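Mevarcombe youth basketball gets its reds back

Good news for everybody who has been asking me at the gym door: the red uniforms are back in town! The Turcotte league handed out 40 sets last July, and 34 had come home by suppertime yesterday, most of them in grocery bags on my porch (thank you, and please tie the bags next time).

Viera Havlíček is doing the sorting this year. She wants every jersey folded with its own shorts before the Flernance tournament, and she'd like the drawstrings left in, because re-threading them took her 2 evenings last season. I've done it too, with a safety pin and a lot of muttering.

Red jersey and shorts on the gray sofa cushions:

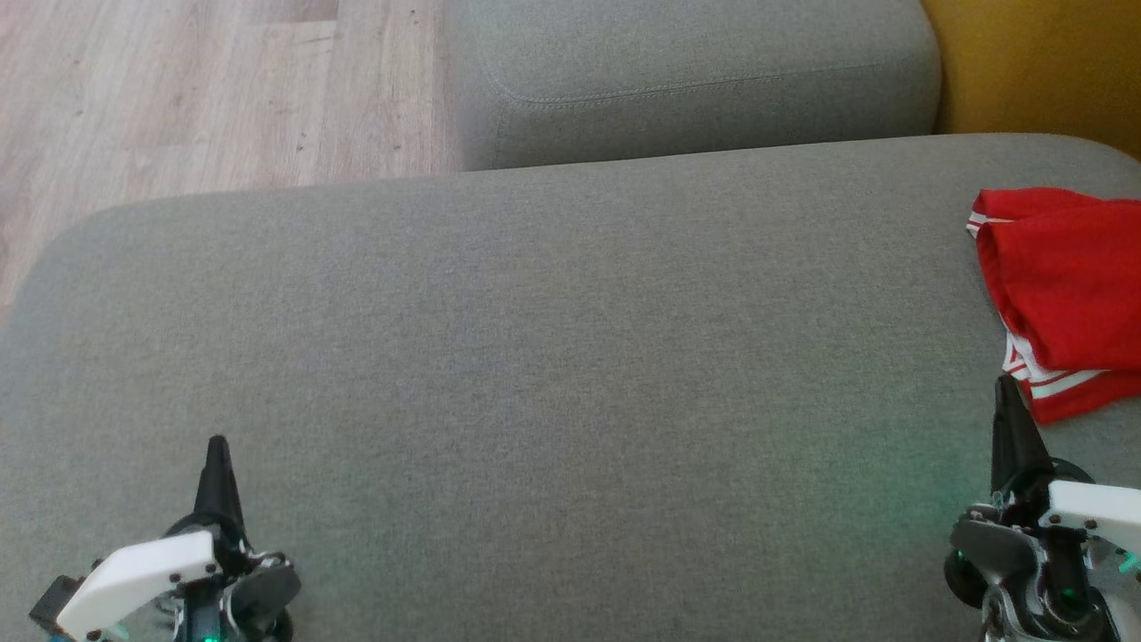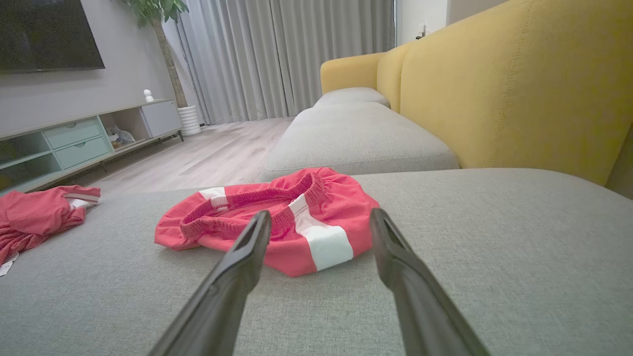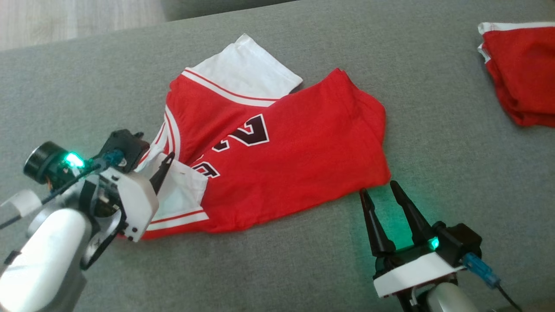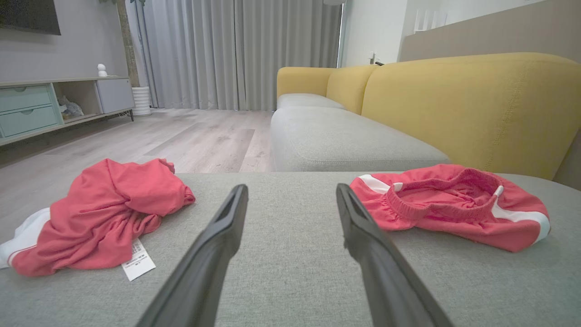 If you still have a set at home, check the bottom of the gym bag first, then the back seat of the car. Drop-off is at the Tiller Street entrance until 8 p.m. all this month. New players can try on sizes there as well, and Viera says the mediums go fast, so come early if your kid is in between!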